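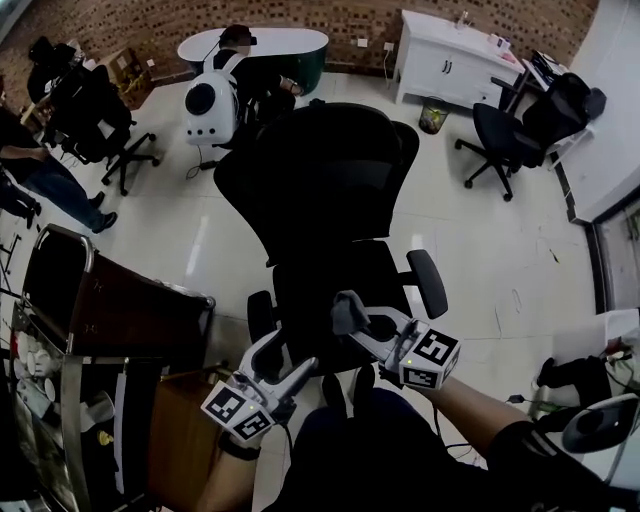
擦椅子这件事，会做的人从来不写下来，写下来的人多半没擦过。我两样都干过，所以这一页既不权威也不完整，只是我们在Grellthorpe那间屋子里用手持夹爪做家务示范，做了大半年之后攒下来的规矩。所谓示范，就是人握着夹爪把活干一遍，记下来给机器学。夹爪是浅灰色塑料的，扳机式手柄，上面顶着一个贴满黑白标记图案的方块；夹一小块深灰色的布或者垫子，对着一把黑色网布高背椅，看上去很像给椅子做牙科检查。椅子不难擦，难的是每一遍都按同样的规矩擦，而且第二天换个人来，还是那套规矩。

下面按干活的顺序写，想到哪儿补到哪儿。

一、开工之前

先把地上的线理一遍。夹爪手柄后面拖着线，设备底下也有线，人一旦盯着布看，脚就归别人管了。我们的规矩是：线要么贴墙走，要么用扎带束好，留出来的那一段够你把手臂伸直再多一掌，多了绊脚，少了会在你擦到扶手外侧的时候从后面轻轻拽你一下，那一遍就算废了。

标记方块每天早上用干的超细纤维布擦一次。不要用酒精。Després的人来看过我们一回，顺手拿酒精棉片替我们“保养”了一个方块，黑的地方从此有点灰，灰的地方从此有点黏。谢谢他们。贴纸翘角了就整面换掉，不要拿透明胶带压，胶带反光，灯一照，标记就认不出来了。

指示灯看一眼再动手。灯不亮就别干，先查电，再查插头，最后才去怀疑软件。顺序倒过来的人，一般要到吃午饭时才发现插头没插紧。

手表、手链、宽袖子，统统收起来。短袖最省心。冬天屋里冷，可以穿，但袖口要收得住，别让它扫过椅面替你把灰先擦了。

二、布

布比夹爪重要，这话我在Ratilmont的培训上讲过，台下没什么反应，大家是来看夹爪的。

尺寸：对折两次以后，比夹爪的开口宽出两指左右就够用。太大会垂下来，盖住夹爪尖，事后谁也看不出你夹的是哪一层；太小就变成拿塑料刮椅子，声音很难听，椅子也不高兴。

颜色：和椅子拉开。深布配深椅子，人看着都费劲，机器更费劲。可是浅布脏得快，一上午就得换，所以现实是抽屉里有什么用什么。我把“拉开”写成建议，没写成规定，因为写成规定我自己第一个违反。

湿度：拧到不滴水，再拧一下。网布椅背吃水，海绵坐垫更吃水，擦得太湿，下一个坐下来的人会用整个下午来想你。

编号：每块布角上缝一个号，干净的放左边盒子，用过的放右边盒子。两个盒子不能长得一样。我们试过长得一样的，试了5天。

三、顺序

从上到下，从里到外，先干后湿。这是任何一个擦过家具的人都知道的，写在这里是为了那些只写过程序的同事。

椅背先擦正面，再擦背面。网布不要来回搓，顺着一个方向轻轻带过去，灰会跟着布走；来回搓只是把灰从这个网眼请到隔壁网眼。缝里的灰用软毛刷，先刷后擦。

扶手从后往前，内侧外侧都要到。扶手前端是手汗最多的地方，多走一遍。拿布的那只夹爪负责擦，另一只负责稳住椅子，稳的时候夹扶手的下沿，不要夹网布，网布夹过会留印，印子不会自己走。

椅面最后。擦之前把碎屑往前沿赶，下面用纸接着，别赶到地上再说“一会儿扫”。

五爪底座和轮子另算一项，不要顺手带上。轮子上缠头发，缠线头，缠各种说不清的东西，夹爪干不了，老老实实蹲下来用镊子。把它混进示范里，只会教机器学会蹲着叹气。

四、力气和速度

新手都夹得太紧。扳机捏到布不滑就行，捏到底的话，垫子会被挤成一条，接触面还不如一根手指。练习方法很土：夹一张餐巾纸，擦桌子，纸不破也不掉就及格。

速度比平时擦家具慢一些，但要匀。Rostislav Ševčík带新人的时候让他们边擦边在心里哼歌，慢的，不许哼副歌。我起初觉得可笑，后来发现自己也在哼。

停顿是允许的，犹豫不允许。区别在于停顿的时候手不抖。要想事情，就把手收回到身前想，不要悬在椅子上方想。

掉了布怎么办：停下，记一笔，重来。不要假装没掉，弯腰捡起来接着擦，那块布已经擦过地了，你现在是在用地板擦椅子。

五、屋里的其他人

屋里有别人在干活是常态，没必要清场，把规矩讲清楚就行。坐着办公的人照常坐着，别在身后突然说“不好意思”。站着看的人站到墙边去，脚不要伸到走线的地方。想聊天的人请去走廊，因为握着夹爪的人一聊天就会用夹爪比划，两只一起比划，很像螃蟹在讲道理。

要进入操作范围，先出声，等对方把两只手都收回来再过去。这条我们写在入门须知的第一行，字号最大，被忽略得也最彻底。后来改成口头提醒，每天早上说一次，效果好一些。

有移动设备开着的时候，人和设备之间不要放水杯、敞口的桶、喷壶。水要放，就放在带沿的推车上，推车锁轮。Romham那边的做法是水一律不进屋，布在外面拧好再拿进来，我很佩服，我们这边水池太远，佩服完还是用推车。

六、记录

一把椅子一条记录，写清楚：哪块布，几号椅，从哪里开始，中途停过没有，有没有重来。能写“有”就不要写“略有”，能写“没有”就不要空着。

我翻过旧记录，前200条里有一大批在备注栏写着“正常”。正常是什么意思，连写的人自己也解释不了。后来规定备注栏不许写“正常”，于是大家改写“如常”。

第746条倒是我见过写得最好的：“左扶手外侧漏擦，发现时已结束，未补。”漏了就说漏了，没有偷偷补一下再装作一气呵成。这样的记录留着有用，教机器的时候可以挑出来，也可以拿来告诉新人，漏擦不丢人。

七、收工

夹爪松开再放，不要夹着布过夜，布会发霉，指尖的软垫也会压出一道沟。手柄擦一遍，握的地方用微湿的布，接线的地方用干布。两只分左右放回架上，标记方块朝上，别叠着。

线从设备那一端开始绕，绕大圈，不要绕在手柄上。绕在手柄上看起来很利落，几个月后线根会断，断的时候你正好在赶进度。

垃圾桶套了袋子就当天换袋子，哪怕里头只有一样东西。尤其是里头只有一样东西，而那样东西是吃的。

椅子推回原位，椅背朝向统一。第二天早上来的人如果发现椅子转了向，会花不少时间怀疑是谁动过设备。

八、几个常被问到的小事

皮面椅子能不能照这个办？顺序可以照搬，布要更干，先在背面不起眼的地方试一下。

左撇子怎么分手？拿布的换到左边，记录里写明，别的不变。不要逼左撇子用右手擦，擦出来的东西机器学了也别扭。

擦完要不要再用手检查？要，戴干净的白棉手套，摸扶手下沿和椅面后缘，这两个地方最能藏。手套黑了就重擦，手套没黑也别太得意，可能只是椅子本来就没人坐。

清洁剂用哪种？中性的，少放，喷在布上，别喷在椅子上，更别喷在方块上。参见第一节，参见Després。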